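Log it or lose it

Good practice for training grippers in simulation, and why the rulebook is still so thin

Ask three robot teams how they sign off a simulated run and you get three answers. One checks a success rate. One watches the clips at double speed over lunch. One doesn't sign off at all, just ships.

Fundetti, the small firm behind the Oro picking arm, used to be in the third camp. Then came an audit in August. 1,723 simulated episodes, and no record of which friction settings went with which. All binned. A bad week.

So now there are rules. Short ones, taped up by the kettle.

Seed written down before the run starts. Start pose saved. Any change to lighting or textures gets a new version number, even if it's "only the tiles". Failed grasps stay in the set. That last one caused rows, people like a clean folder. But a set with the misses taken out teaches the arm very litle about missing.

Dimitriou, the test house they use, asks for more. 60 episodes picked at random and watched in full, at normal speed, by someone who didn't build the task. Any clip where the wrist view hides the target gets flagged. Flagged, mind, and kept.

Is any of it a standard? Not yet. Telerance has a draft going round, 24 pages, mostly definitions. Worth reading for the bit on camera placement. Skip the annex. It wants a fresh set of forms for evry change of scene, and small teams simply won't do it.

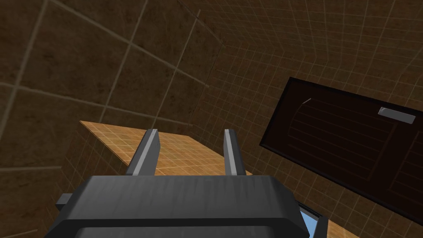 Fundetti has sent in its comments, and asked for one form per version instead. No reply so far. The sheet by the kettle stays up in the meantime.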